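Why Do We Sort Things?

Ever tip out a big tub of toy bricks and start making piles? Reds over here, blues over there. That's sorting. Scientists do it too, only with beetles. And stars. And rocks. Lots of rocks.

Sorting means putting things together that are alike in some way. The tricky bit is picking the way. Color? Size? Shape? You get to choose your rule, but then you have to stick to it. 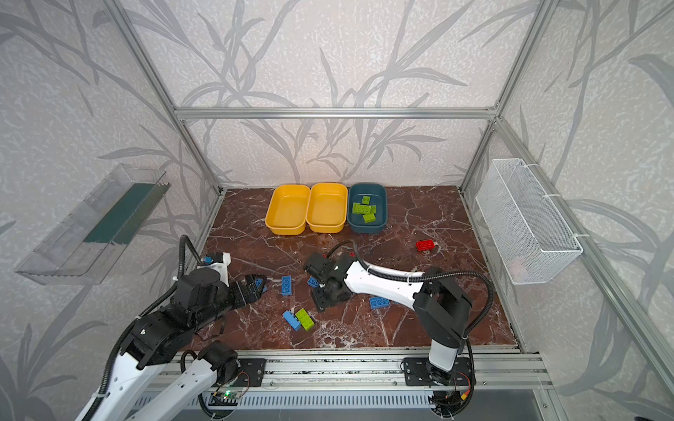

Take a library. Imagine 2,113 books in one giant heap. You want the one on sharks. Good luck! Put them in order by subject and you'll have it in a minute, maybe less. Same with a silverware drawer, same with the mail.

Try a rule with just one word in it. "Color" is a good starter. Even little kids can do it, and so can some birds. 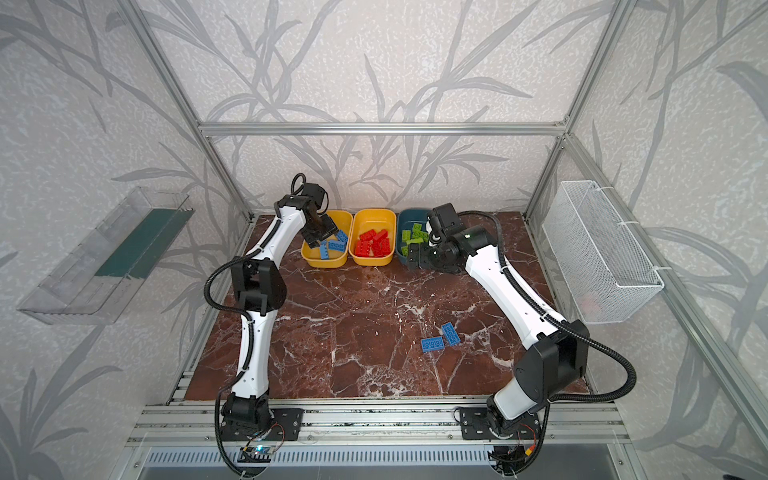 Blue bricks in one yellow bowl, red bricks in the next.

Now rocks. Rocks are sorted by how they got made. Melted stuff that cooled down: igneous. Sand and mud squashed into layers: sedimentary. Old rock that got heated and squeezed untill it changed: metamorphic. Marble is that last kind. It started out as limestone!

Those wiggly lines in marble are called veins. They come from other minerals, or bits of clay, mixed in with the limestone.
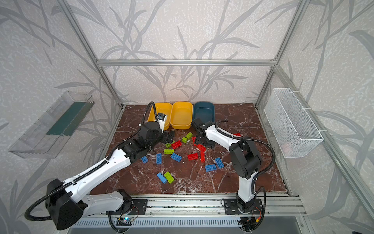

A brown marble pattern on a tabletop.

Living things get sorted too. Does it have a backbone? Feathers? Six legs? A bat flies but it's not a bird, becuase it has fur and feeds its babies milk. So it goes with the mammals, next to you.

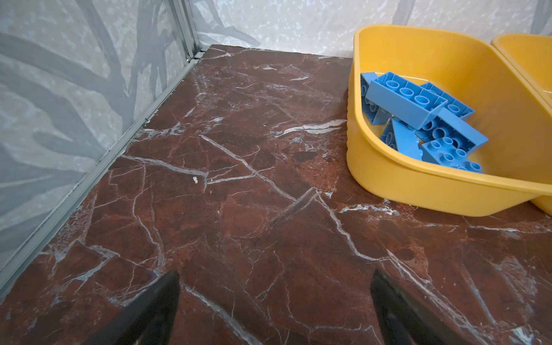
Reddish-brown marble with thin, pale veins, and a yellow basin.

Your turn. Grab 12 things from your room, any things. Sort them by color. Mix them up. Now sort by what they're made of. Did anything switch piles? Ask a friend to guess your rule. No hints!

Written by Setsuko Yokoyama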